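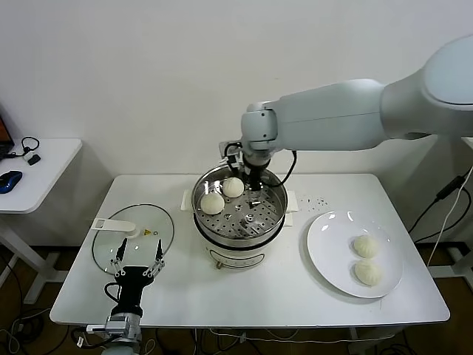 Neusa Frota wrote to me in July that her buns come out of the steamer lovely and puffed, and then the bottoms stay behind in the basket, every single time. Oh, I have been there! I lost plenty of good pleats that way before I got into better habits, so let me pass along what works in my kitchen.

Cut a little square of parchment for each bun and set the dough on it right after you've shaped it, before the last rise. If you're out of parchment, a cabbage leaf does nicely (and you can eat it afterward), or wipe a thin film of oil over the metal, going lightly so you don't fill up the holes.

Leave two fingers of space between buns, more if your dough is lively. I'd much sooner steam in batches than pry apart a cluster. Mine take 11 minutes over a steady boil, and then I turn off the heat and let them sit for three more with the lid just barely cracked. Tip the lid away from you when you open it, and keep the drips off those pretty tops!

Move them to a plate while they're still warm, with a bit of room between them. Leftovers keep in the freezer for up to three weeks, and they go back in the steamer straight from frozen.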